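Viltum Gripper Trials: Frequently Asked Questions

Which grippers are being compared?
Two parallel-jaw models, the Hesier and the Hornanico. Both mount on the same arm and run from the same controller.

What does the wrist camera need to see?
Both fingertips and the target, with the jaws fully open. Check this before each block of trials.

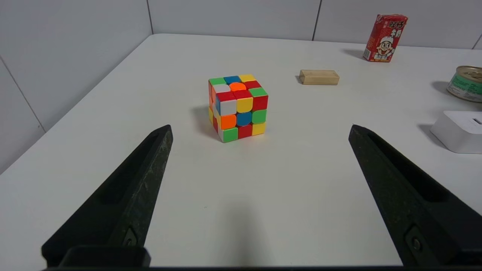 How many grasps does each gripper get?
Each gripper gets 200 grasps per object. A grasp counts if the object is held for 7 seconds after the lift.

Are the objects fixed for the whole comparison?
The set is fixed and the layout is not. Positions are changed between blocks, and the cube, carton and can are turned to a new angle each time.
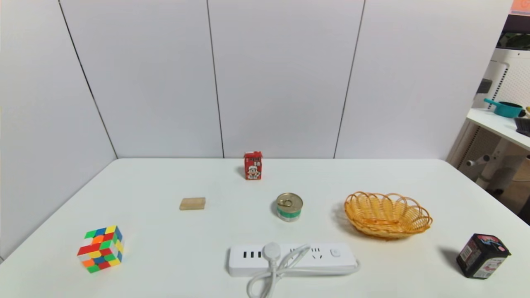
Positions are logged from the head view before the arm moves. If an object shifts during a failed grasp, leave it where it stopped and log it again.

Can I use my own controller settings?
Only in a separate run. Keep the default closing speed for any result you want in the shared table.

Who do I contact about a bad log file?
Send the run number to Leidy Paucar. For mounting questions, ask Naveen Nautiyal.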